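Projet Nindska – rangement des petits objets du quotidien
Rapport d'avancement à l'attention de Verena Auer, Kollance
Rédaction : Olaia Rivas, avec les notes de visite de Jayanthi Pinto et Ambros Sutter
Période couverte : de janvier à avril

1. Rappel de l'objet du financement

La convention signée avec Kollance porte sur l'accompagnement de 25 foyers du quartier d'Esine dans le tri et le rangement des petits objets : chargeurs, câbles, flacons, pinces, attaches, accessoires de téléphone. Les logements concernés sont petits, souvent une pièce unique, et ces objets finissent sur le lit, sur la table ou par terre près des prises. Le projet ne fournit pas de meubles. Il propose des visites à domicile, une méthode simple et un suivi.

Le montant accordé est de 2000 euros pour la période. Les dépenses engagées à ce jour s'élèvent à 945 euros (voir point 5).

2. Travail réalisé

Toutes les premières visites ont eu lieu. Elles durent en général une heure et demie et se déroulent toujours de la même manière : on choisit avec la personne une seule surface, on ramasse ce qui s'y trouve, on pose tout dans un contenant ouvert et peu profond, puis on décide objet par objet. Jayanthi Pinto a assuré les visites du matin, Ambros Sutter celles de la fin d'après-midi. Le mercredi est réservé aux deuxièmes visites.

Nous avions d'abord prévu des bacs en plastique achetés chez Brunner. Après les premières visites, nous y avons renoncé pour la phase de tri. Les habitants ont presque tous chez eux un carton plat ou un couvercle de boîte, et le prennent plus volontiers qu'un bac neuf apporté par quelqu'un d'autre. Les bords bas permettent de voir le contenu sans fouiller. Les bacs déjà achetés servent au rangement définitif, quand la personne en veut un.

3. Observations sur les contenus

Les contenus varient moins que nous ne l'attendions. Dans la plupart des foyers, on retrouve un ou deux câbles de charge, un pot ou un flacon, des pinces, du ruban, un support de téléphone et quelques objets sans fonction précise que la personne souhaite garder. Ces derniers prennent le plus de temps. La consigne donnée à l'équipe est de ne pas les discuter : ils restent dans le carton jusqu'à la fin et reçoivent une place comme les autres.

Les câbles posent une autre difficulté. Une fois posés dans le carton, ils s'accrochent aux pinces et aux petits accessoires. Nous demandons maintenant de les enrouler avant de les poser. Ce qui est branché reste branché pendant la séance, et le téléphone reste hors du carton.

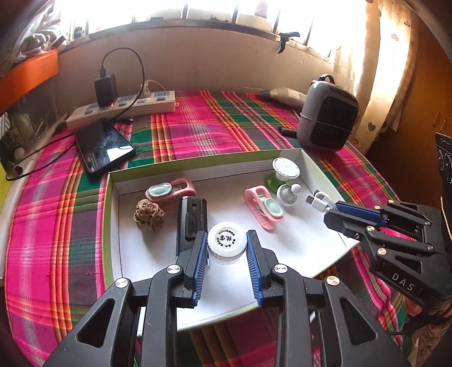
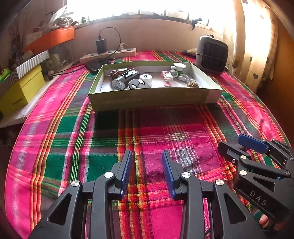

Tri en cours dans un carton ouvert, posé sur un tissu à carreaux ; la multiprise et le téléphone restent à côté.

Le choix de la surface de travail compte aussi. Un tissu à motifs chargés rend les petites pièces difficiles à repérer quand elles tombent à côté. Le fond blanc d'un carton règle une bonne partie du problème. Ambros Sutter propose d'emporter une feuille de papier blanc pour les foyers qui n'ont pas de carton clair, ce que nous ferons à partir de mai.

4. Difficultés rencontrées

Trois foyers ont reporté leur deuxième visite à plusieurs reprises. Deux l'ont finalement effectuée en avril, le troisième a demandé à s'arrêter là. Nous ne l'avons pas remplacé, faute de temps avant la fin de la période.

La place manque pour poser le carton une fois le tri terminé. Une étagère étroite au-dessus de la table convient dans certains logements, mais les baux interdisent souvent de percer. Nous avons testé des crochets adhésifs, avec des résultats inégaux selon l'état des murs. Aleksandra Wilczyńska prépare une liste de solutions sans perçage, qui sera jointe au rapport final.

Enfin, les multiprises reviennent dans presque toutes les visites. Les habitants posent de questions sur ce qu'on peut y brancher, sur l'endroit où les placer et sur les appareils de chauffage d'appoint. L'équipe n'est pas formée pour répondre. Nous distribuons une fiche de sécurité électrique et renvoyons vers le bailleur. Une séance collective sur ce sujet serait utile, mais elle n'entre pas dans le budget actuel.

5. Budget

Montant accordé : 2000 euros
Dépensé à ce jour : 945 euros
Solde disponible : 1055 euros

Les dépenses couvrent les déplacements, l'achat des bacs, les étiquettes, les attaches pour câbles et l'impression des fiches. L'abandon des bacs pour la phase de tri a réduit le poste matériel. Nous demandons l'autorisation d'utiliser une partie du solde pour la séance collective mentionnée au point 4. Un devis sera transmis séparément.

6. Prochaines étapes

Mai : fin des deuxièmes visites et premiers appels de suivi.
Juin : troisième visite pour les foyers qui l'ont demandée, mise au propre des notes par Jayanthi Pinto.
Juillet : rapport final, avec la liste des solutions sans perçage et les justificatifs de dépenses.

Les appels de suivi porteront sur deux questions : les objets triés sont-ils encore à la place choisie, et la surface de départ est-elle restée dégagée ? Nous n'avons pas encore de réponses à communiquer sur ces points.

Nous attendons le retour de Kollance sur l'utilisation du solde avant de réserver la salle pour la séance collective.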